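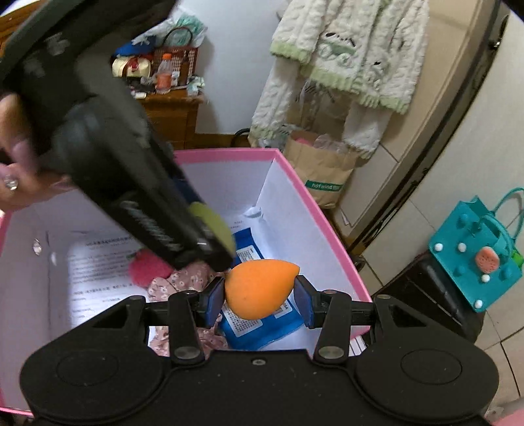
**Subject:** Re: [galtgate-dev] grasp segmenter drops holds on soft objects

**List:** galtgate-dev

> On April 12, 2018, the Tutesora integration account wrote:
>
> We upgraded the segmenter from 0.3 to 0.4 last week and reran the sponge set. Rigid objects look the same as before. On the makeup sponges we now get short "released" segments in the middle of what is plainly one hold. The worst episodes have a dozen of them. The planner downstream treats each one as a place event, so the pick-and-place graph comes out wrong.
>
> Config is stock except `width_source: tostidine`. Raising `min_hold_ms` hides most of it but then we lose the quick handoffs between left and right.
>
> Is this the width signal or the state machine? Happy to send logs.

Both, but mostly the state machine.

I pulled the logs you put on the share and replayed them against 0.3 and 0.4. The set is 264 episodes, two-gripper, sponges in and out of the box. With 0.4 I get 2,573 frames where the state is `RELEASED` and the object tracker still reports the sponge between the pads. With 0.3 the same replay gives none, although 0.3 has its own problem (below).

What changed: in 0.3 the hold was declared when jaw width stopped decreasing and was ended only when width passed `open_thresh`. In 0.4 we added a velocity test so that releases are caught earlier. The test fires when filtered jaw velocity is positive for 3 consecutive samples. For a rigid object that is a good test, as the jaws have no reason to open under load. A sponge pushes back. When the operator relaxes their fingers slightly the pads move outward by a few millimeters with full contact the whole time, and the velocity test takes this for the start of a release.

You can see it in the width trace. During a hold on a rigid part the trace is flat to within encoder noise. On the sponges it wanders, and each outward stretch of the wander lines up with one of your false segments. The threshold was tuned on the Benítez parts set, which has nothing soft in it, so CI was green.

The Tostidine source makes it somewhat worse. It upsamples width to the pose clock with a cubic, and the cubic overshoots at the end of a fast close. The overshoot recovers in the opening direction. That accounts for the false segments right after contact, the ones you marked "type B". Linear interpolation removes them. I don't see a reason to use cubic for width anywhere, and I'd like to change the default.
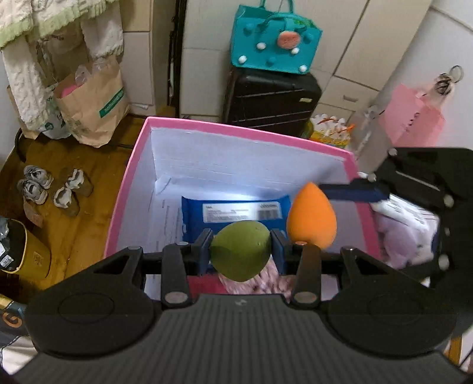 Handoffs and near-handoffs are the second part. When both grippers work close together, one over the box and the other coming in across the rim, the object tracker has two candidates of nearly the same shape. Color separates orange from green well enough, but the association step in 0.4 looks at distance to the nearest jaw center first and only uses appearance to break ties. If the second gripper crosses inside the gate, the track can be assigned to the wrong hand for a few frames. The state machine then sees a width that doesn't belong to the object it thinks it is holding.

This is the 0.3 problem I mentioned. It was there before, just masked by the slow release test.

Patch is on the branch `soft-hold`. Summary of changes:

- Velocity test now requires width to exceed the *contact width* by `release_margin` before it can fire. Contact width is latched when the hold begins.
- The latch is updated downward only, so a squeeze lowers it and a relax does not raise it.
- `width_interp` defaults to `linear`. Set it to `cubic` to get the old behavior.
- Association cost is now a weighted sum. The tie-break code is gone.
- `min_hold_ms` is unchanged. Please put yours back to stock before testing.

Config for the soft sets:

```yaml
segmenter:
 width_interp: linear
 release_margin_mm: 4
 velocity_test: true
associate:
 w_distance: 0.5
 w_appearance: 0.5
```

With this config the replay gives zero mid-hold releases on your logs. The Benítez set is unchanged except for one episode where the release lands a frame later. I consider that acceptable.

Known gaps:

1. The downward-only latch is wrong if the object is regrasped without a full release, e.g. the sponge rolls from its wide base toward the tip between the pads. Width drops, the latch follows, and a later roll back can exceed the margin. I have a replay that does this. No fix yet – it probably needs pad contact from the images.
2. Appearance weight of 0.5 is a guess. Two sponges of the same color will still swap.
3. The planner should not build a place event from a release shorter than its own time step anyway. Separate ticket, planner side.

If you can, run the branch on whatever you recorded after the upgrade and send me the segment dumps only. I don't need video. I'd also like one log with `debug_assoc: true` from an episode with a lot of crossing, as the share has those with the flag off.

I'll hold the merge until I have your numbers. The interpolation default can go in on its own before that, unless someone on the list depends on cubic.

--
galtgate-dev, segmenter maintainer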